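Skovlow Rescue Forum > Kennel Management > Intake and quarantine

Thread: Quarantine length for mixed-origin intakes

kennelblock_b
We are rewriting the intake protocol at Ullireo and I would like to hear what other rescues use. Our current rule is a flat isolation period for every dog, whatever its history. Strays from the council pound, owner surrenders with full vaccination cards and transports from abroad all go into the same block for the same time. It is simple to run but it ties up kennels we need. We have 2 isolation rooms with separate drainage and one shared corridor. The shared corridor is the weak point and I know it.

Proposal on the table is to grade by risk: short stay for surrenders with vet records, full stay for strays, extended stay plus bloods for imports. Comments welcome.

tessel
Grading works on paper. In practice the short-stay dogs share air and staff with the long-stay dogs, so everyone is on the long-stay clock whether you write it down or not. If you cannot separate the corridor, do not grade.

Uriel Ledesma
Disagree with tessel in part. Parvo is mainly a matter of contaminated surfaces, boots and hands. Kennel cough is the one that travels on air. A shared corridor is manageable for the first if you work clean to dirty: surrenders first, strays second, imports last, with a change of boots and overalls between each. It does nothing for the second. We graded at Ultby for two winters on that basis and had one outbreak of cough and no parvo in the block.

tessel
One outbreak of cough in a full block is a closed rescue for a month. I would not count that as a result in favour.

Uriel Ledesma
It was four dogs and we closed intake until the following Wednesday week. I am giving you the record as it stands.

MacRitchie
What is the disinfectant and what is the contact time? Most of the protocols I get sent give a product and a dilution and then no contact time at all. Staff spray and wipe straight off. You can grade the dogs however you like after that and it will make no difference.

kennelblock_b
Contact time is on the door sheet as ten minutes. Whether it gets ten minutes on a Saturday morning is another question. Cleaning is detergent first, rinse, then disinfectant, then rinse and squeegee. 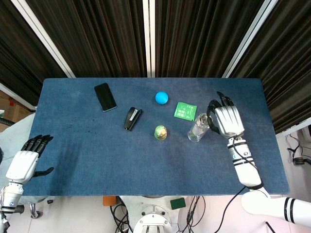
MacRitchie
Detergent first is correct, organic matter will knock out most products. My other point is sampling. If you are going to hold imports for bloods, and take faecal samples from the strays, you need a fixed place to do it and a fixed way of labelling. Keep the sample table clear of everything else. Small clear glass bottles like the one lying on its side on the blue cloth will roll when they are put down that way, so ours go in a rack as soon as they are filled, and the label goes on before the sample goes in. Kennel number alone is no use as a label, dogs get moved. Use the intake number. We had a sample marked 759 that had to be thrown out when it could have been a kennel, a weight or a dog.

fenwick_dogs
Small rescue here, mostly foster homes. We do not have an isolation room. Dogs go to a foster with no other animals for the full period. It costs us nothing in kennels but finding those fosters is hard in July when everybody is away.

tessel
That is better isolation than most kennel blocks will manage. One household, one dog, one pair of boots.

kennelblock_b
We looked at foster isolation. The insurer wants a home check for each one and we cannot get round them quickly enough. Also some of the strays cannot go to a home unassessed.

Uriel Ledesma
On the corridor: price up a stud partition with a door at each end. We were quoted a little over 1,000 for ours including the wipe-clean boarding. Ventilation has to be split too or you have only moved the boots problem.

tessel
Agree on the ventilation. If that gets built I withdraw most of my objection to grading. I would still keep surrenders on the full period where the card is older than a year.

kennelblock_b
Noted. Will go back with partition first, grading second, and the older card rule added. MacRitchie, could you post your label layout?

MacRitchie
Intake number, date taken, sample type, initials. Pencil or a solvent-proof pen, biro runs in the fridge.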